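I've been meaning to write about soup for most of August, which I know is the wrong month for it. The tomatoes are coming in faster than I can give them away, the kitchen is warm by nine in the morning, and any sensible person is eating cold noodles on the porch. But I have been making soup anyway, nearly every night, and I want to get some of this down before I forget how it went.

It started with my grandmother's recipe box. My mother mailed it to me in the spring, wrapped in two dish towels and an unbelievable amount of tape, and I put it on top of the refrigerator and left it there for months. I think I was a little afraid of it. When I finally sat down and went through it I found 239 cards, and a good many of them were soups — bean soups, cabbage soups, a sour one with dill, and one card that says only "the good one" and lists barley, carrots and "the usual." I have no idea what the usual was. My mother doesn't either, though she has opinions.

My grandmother grew up in Dradska, which had 1,266 people in it when she left, a number she liked to tell us as though she'd counted them herself at the bus stop. As far as I can make out, soup there was what you ate while you were deciding what to eat. There was always a pot. You came in, you had a bowl, you talked, and then supper was at some point later on. She kept that up her whole life, even in the apartment with the tiny kitchen where you had to close the oven to open the back door.

So my plan, such as it was, was to cook my way through the soup cards in order. I gave that up after the fourth one. They aren't in any order! The cabbage soup comes right after the plum cake, and there's a card for getting candle wax out of a tablecloth filed between two kinds of lentil. Now I just pull one out in the morning with my coffee and see what I've got in the house.

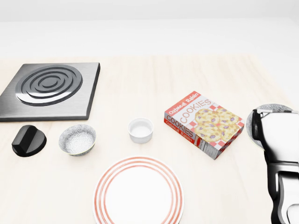

What I've learned mostly has to do with time. Her cards hardly ever give any. "Cook until it's soup" is a real instruction on a real card, in her square blue handwriting, and the first time I read it I laughed out loud and then stood there at the counter feeling quite lost. I'm a person who sets timers. I set one for tea. But after a few weeks of this I do sort of know what she meant. There's a point with beans, usually well after I've gotten impatient, when the liquid stops looking like water with things in it and gets a little cloudy and heavy on the spoon, and the smell changes too. I couldn't tell you how many minutes it takes, and I've stopped writing it down.

The onions are another thing. She has you cook them very slowly in more butter than I would ever have used on my own, and for years I rushed that part and wondered why mine tasted thin. I get my onions at Hayat, the little grocery on the corner by the laundromat, where they sell them loose out of a big bin and you can pick through for the small flat ones, which are sweeter (or I've decided they are). They also carry dried mint and the sour salt I couldn't find anywhere else. I went in for one lemon last week and came home with 27 dollars' worth of groceries, so be warned.

The dill soup took me three tries. The first was too sour, the second was not sour at all, and for the third I called my mother and had her stay on the phone while I added vinegar a teaspoon at a time and described the taste to her. She'd say "no, more," and I'd add more, and then she'd tell me about her knee for a while, and then I'd taste it again. I would recommend this method to anybody. It came out very close to what I remember, and I ate two bowls standing up with the windows open and the neighbor's sprinkler going.

I did have one flat-out failure, the barley one. I used what I thought the usual would be — celery, bay leaf, a potato — and it was fine, it was perfectly nice, but it wasn't the good one. My mother thinks dried mushrooms. My aunt, when she was consulted, said absolutely not, and that it was parsnip, and the two of them have now been going back and forth about it long enough that I've stopped asking how it's going. I'll try it with both in the fall when the parsnips are decent.

In the meantime I've got a pot of white beans soaking for tomorrow, and the card for that one has a grease spot right over the amount of garlic. I'm going to go with a lot.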